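Pirkley Nahtübungen — Liesmich

Stand: 28. Juli 2022

Diese Sammlung gehört zum Nahtkurs Pirkley und enthält Aufnahmen von Übungsnähten auf Gewebepads. Sie richtet sich an Lehrende, die Bildmaterial für den Grundkurs brauchen, und an Kursteilnehmer, die ihre eigenen Nähte vergleichen wollen. Zusammengestellt von Rowena Umali, Durchsicht der Beschriftungen durch Ferenc Juhász.

Umfang

361 Aufnahmen von 24 Pads. Jedes Pad hat einen eigenen Ordner, benannt nach der Padnummer. Die Ordner aus dem Mai sind nach dem alten Schema benannt und werden nicht mehr umgestellt. In jedem Ordner liegt eine Textdatei mit Nahtart, Fadenstärke und Bemerkungen.

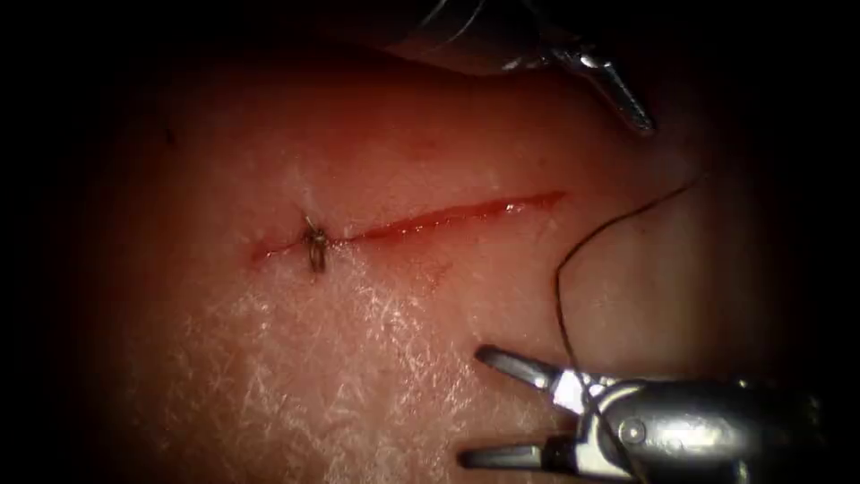

Die Einzelknopfnaht macht den größten Teil der Sammlung aus. Beschriftet wird immer die ganze Wunde, auch wenn die Naht noch nicht fertig ist. Ein Stand mit nur einem geknüpften Stich nahe dem linken Ende, kurzen Fadenenden unterhalb der Wundlinie und einem rechts davon noch offenen Schnitt bekommt den Eintrag »begonnen«, dazu die Lage des Knotens. »Geschlossen« wird erst eingetragen, wenn kein Abschnitt mehr klafft.

Beschriftung

Die Felder heißen schnitt, stiche, knotenlage, fadenenden und oberflaeche. Bei oberflaeche sind Verfärbungen und faserige Stellen des Pads zu notieren — sie sind kein Fehler der Naht und gehen nicht in die Bewertung ein. Was im Schatten liegt, bleibt leer. Bitte nichts ergänzen, was man nur vermutet.

Die Bewertung reicht von 0 bis 2. Sie bezieht sich auf Abstand und Wundrandlage, die Knotentechnik wird getrennt geführt.

Bekannte Lücken

Im Ordner Caltley fehlen die Angaben zur Fadenstärke. Fortlaufende Nähte sind kaum vertreten. Intrakutannähte sollen mit der nächsten Lieferung aus Runden dazukommen.

Nutzung

Für den Unterricht frei, Weitergabe nur mit dieser Datei. Korrekturen bitte mit Padnummer an Rowena Umali.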